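Chapter 5
Grippers: Fingers, Pads and the First Pick
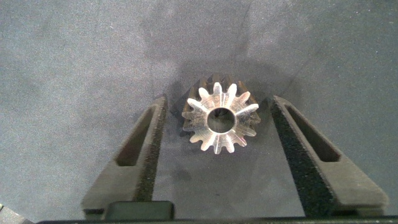
Figure 5.1 A bevel gear between the open fingers of a two-finger gripper, seen from the wrist camera. Both fingers are slotted and padded on the inner face.

By the end of Chapter 4 you had an arm that could move to a point on the bench and stop there. It could carry its own weight and a dummy load taped to the wrist. In this chapter you will give it something to hold with. You will fit a pair of fingers, line them with pads, set how far they open, and pick up a single part from a mat.

The chapter is written for someone working at a kitchen table or in a shared workshop with a modest set of tools. Where a step needs a drill press or a printer, a hand method is given as well. The hand method takes longer and gives a slightly rougher finger, but it works.

What you will need

The arm from Chapter 4, with the wrist plate fitted
One gripper body with a parallel drive (the Contreras pattern in Appendix B, or anything with the same hole spacing)
Two fingers, printed or cut
Foam or rubber sheet for the pads, with a matching adhesive
A flat, dull mat to work on
A small part to pick up
A kitchen scale that reads to 500 grams or more

Any small part will do if it is solid and will not roll far. A gear is a good choice and is used for most of the exercises here. It has a definite centre, it has an edge that a pad can press against, and a poor grip on it shows at once. Do not begin with a ball or a glass jar.

5.1 What a gripper has to do

Picking up a part looks like one action but is easier to build as four. The fingers open wider than the part. The arm brings them down on either side of it. The fingers close until both pads are touching. The arm lifts. Each of these can go wrong separately, and when you are hunting for a fault it helps to ask which of the four you are in.

Figure 5.1 belongs to the second stage. The fingers are on either side of the gear and there is a gap on both sides. If you stopped your own arm at this point you could still slide the part out by hand, and in the early exercises you should stop here every time and check.

Look at the two gaps on your own bench before you close. If one is much larger than the other, the nearer finger will meet the part first and push it across the mat until the other finger catches up. With a light part on a smooth surface this does little harm. With a heavier part, or one standing on a narrow foot, it can tip over. Section 5.4 shows how to centre the wrist so that the gaps come out nearly equal.

5.2 Why bevel gears are awkward

A spur gear has straight sides. Two flat pads close on it and press squarely. A bevel gear is part of a cone, so its side slopes. When it rests on its wide end, as in the figure, the teeth lean in towards the narrow top. A flat, upright pad touches it low down, near the widest ring of teeth, and touches very little above that.

This matters in two ways. First, the height of the fingers is more important than it would be for a straight-sided part. If the tips stop too high, the pads press on the slope and tend to slide up and off. Secondly, the hard tips of the teeth carry all the load, so the pad has to be soft enough to give between them. A bare plastic finger will often hold a bevel gear for a moment and then let it turn.

The bore is the most useful feature on the part. It is round and dark against a bright rim, and it makes a good mark to aim at, both by eye and later on with the camera.

5.3 A worked case: the Stedbridge arm

Many of the measurements in this chapter come from an arm built by Imani Lindgren in the shared workshop at Stedbridge. She started in March with a second-hand Cluser servo and a set of fingers cut by hand from sheet plastic. Her notebook was kept for her own use and is blunt about what failed.

The first fingers were unpadded. In her first long run she made 537 picks with the same gear and wrote a single line for each one. Most of the failures were of one kind: the gear rose a short way and then dropped back on the mat. She tried a stronger closing force, which bent the fingers outwards at the tips and made matters worse - the part was now being held by the lower edge of each finger and nothing else.

She then padded the inner faces and brought the tips down by 3 millimetres. Her entry for August 2, 2019 reads: "Pads on. Lower start. Held it all evening, left it closed while I had tea." She made no other change that week, and this is a habit worth copying. When two things are altered together, as they were here, you cannot say how much each one helped. Exercise 5.2 asks you to separate them.

The mat also changed during the work. The first was a glossy board sold under the name Grollness, and it threw back so much light from the bench lamp that the camera lost the edge of the part. A dull grey surface cured this.

Before you go on

Check that the wrist plate is tight and that the arm returns to its rest position with no load. Weigh the part you mean to use and write the figure inside the cover of your notebook. You will need it in Section 5.5, when you set the closing force.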